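Feb 27, 2023

Feet up at last, tea gone cold, and I want to get today down before it all runs together. I've been to Joststead! After all those months of saying I'd go, ever since I missed the August one because of my wretched tooth, I finally got myself on the 63 and went to the robot open day. I left the house far too early, as usual, and walked past the door twice before I saw the sign (a sheet of paper, A4, taped up inside the glass).

They gave me a sticker with my name spelled wrong and a number on it, 94, and told me to go through with the next lot. I'd had it in my head that it would be all shiny floors and people in white coats. It was more like my uncle's shed, if he'd had a great deal more money and a curtain — cables everywhere, chargers with little lights on, somebody's lunch on a windowsill. I liked it straight away.

The man showing us round was called Danang Latuheru and he was lovely, very patient with the woman next to me who wanted to know if it could do her ironing. (No. She asked again later on. Still no.) He talks very fast when he's pleased about something and then remembers and slows right down. The project is called Plollarau, which I made him spell for me, and the idea is to get the arms handling ordinary things from round the house. Cloths, plates, that sort of job. I'd expected car parts, I think, or boxes.

What got me was how hard cloth is. A plate stays the shape of a plate, he said, but a cloth is a different shape each time you pick it up, and the arm has to cope with whatever it finds. I've been folding flannels for forty-odd years and never gave it a thought.
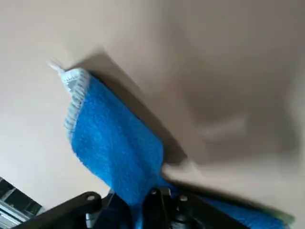
I stood there much longer than I was meant to. Our group had moved on to the biscuits and I was still at the rope with my coat over my arm, willing the thing along as if it were a toddler with a spoon. You do start rooting for it, it's ridiculous. I caught myself saying "go on, go on" under my breath and a boy of ten or so looked up at me and then started doing it too.

His mum told me they'd come all the way from Pillai, two changes, and that he'd talked of nothing else all week. He had a notebook with him and he asked much better questions than any of us did. He wanted to know what happens when the two arms both want the same bit of table. Danang was thrilled with that one and went off at such a speed that I lost him completely, but the boy nodded all the way through and wrote down half a page.

I asked if they ever get bored watching it. Danang laughed and said they'd written up 834 goes in the log and he could still be made to sit forward in his chair by a good one. I believe him. He had that look Dad used to get at the cricket.
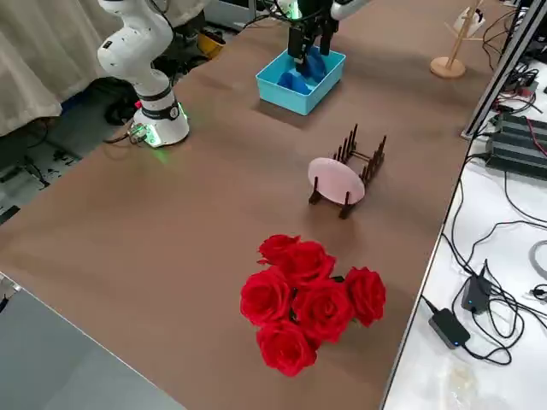 The table made me want to go home and sort out my own kitchen, I must say. I've been meaning to get a proper wooden plate rack since before Christmas, and now I've seen one I want it even more. And roses! I'd love to know who chose them. I meant to ask and then the tea urn was announced and I forgot.

Tea was in the corridor, in paper cups, with those thin ginger biscuits I can eat by the dozen. There was a table of leaflets from a firm called Pluvik that sells something to do with sensors, and I took one to be polite and then took a pen as well, which was really what I was after. Good pen. I'm writing with it now.

I missed the ten past by a whisker and had to stand in the wind, but I didn't mind much. I kept looking at my hands — how they found the bus pass in my bag with no help from me at all, in among the tissues and the keys and heaven knows what else.

Rang Jean when I got in and told her the lot. She says she'll come with me next time if there's somewhere to sit. Must email them and ask about chairs. Also buy milk, and ring the dentist back.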